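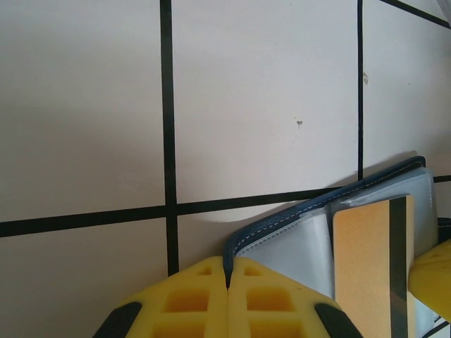 Hi Kamlesh, time for the June report on the Flirnolthorpe quilt classes, and I'm happy to say it's a much cheerier one than the last! We now have 18 people signed up for the evening class at the Zokwood library, and most of them come back every time, even the ones who swore they couldn't thread a needle.

Money first, because I know you have to pass that part along. We've spent $2,273 of the Skestalus grant so far. The bulk of it went on the used sewing machines and getting them serviced, and then there was batting, thread, rotary cutters and a frankly silly amount of backing fabric (it was on sale, and it will get used). The receipts are in the folder in the order I paid them, except for the iron, which I bought twice after returning the first one.

The beginners have finished their practice squares and moved on to real blocks. We need around 200 blocks for the full set of quilts and I think we'll get there, though the pressing is slow going. We have two irons and everybody wants one at 7:30. Sarla Sachdeva has started a second pressing table in the hallway and that's helped a lot.
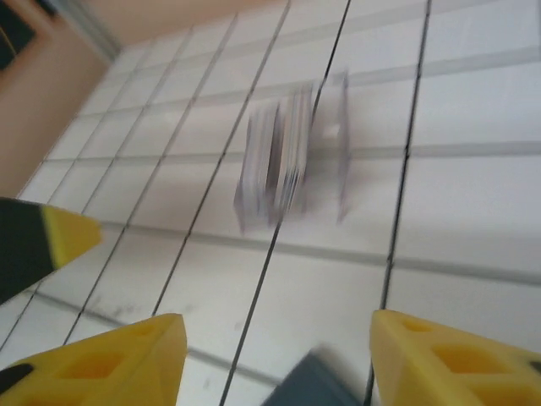
The border design is the part I'm still fussing over. My first try was plain strips, and it looked like a picture frame from a motel. Sarla wants a basket weave, the students want something they can finish before they retire, and I keep coming back to an open grid, with rectangles and triangles side by side like the cutouts in those yellow pieces. I'd even keep the color, a good strong yellow against the navy we already have. I've drawn it up on graph paper and it comes out to a lot of small triangles, so I'm going to sew a test strip before I promise anybody anything.

The one thing running behind is the pattern booklet. Ngui Printing sent the proof back with the cutting chart squashed onto half a page, so I've asked for another. I'd like to move that deadline into the next reporting period if it's okay with you. No extra money needed, just the time. Call me any evening after six, and come see the blocks when you can!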